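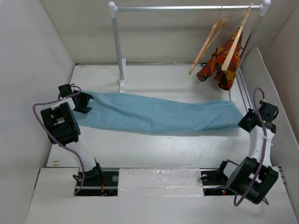

## Chapter 4 – Dimensional Change in Woven Cloth

A woven cloth leaves the loom under tension. The warp yarns have been held tight for the whole of weaving, and the weft has been beaten into place against them. When that tension is released, the yarns begin to return to a shorter, more crimped form. The change is slow in dry storage and fast in water.

This chapter deals with three kinds of shrinkage. Relaxation shrinkage is the loss of length that follows the release of loom and finishing tension. Swelling shrinkage occurs when fibers take up water and grow thicker, so that each yarn must follow a longer path around its neighbors. Felting shrinkage is limited to wool and other scaled fibers and is treated separately in Section 4.5.

### 4.1 Terms and Measurement

Shrinkage is stated as a percentage of the original length:

*S* = 100 × (*L*₀ – *L*₁) / *L*₀

where *L*₀ is the marked length before treatment and *L*₁ the length between the same marks afterward. Warp and weft values are always reported separately. A negative value indicates growth – common in the weft of loosely set cloths.

The specimen must be laid flat without stretching. A pull too light to feel can still add 2 mm to a marked length of 347 mm, an error of about 0.6 percent. Ripples are smoothed by hand from the center outward, and the cloth is left to rest before it is read.

Layug and Javier compared cotton sheeting from the Norkley and Lukow mills, using marks 1000 mm apart. Their results, given in Table 4.1, show that warp shrinkage exceeded weft shrinkage in every cloth tested.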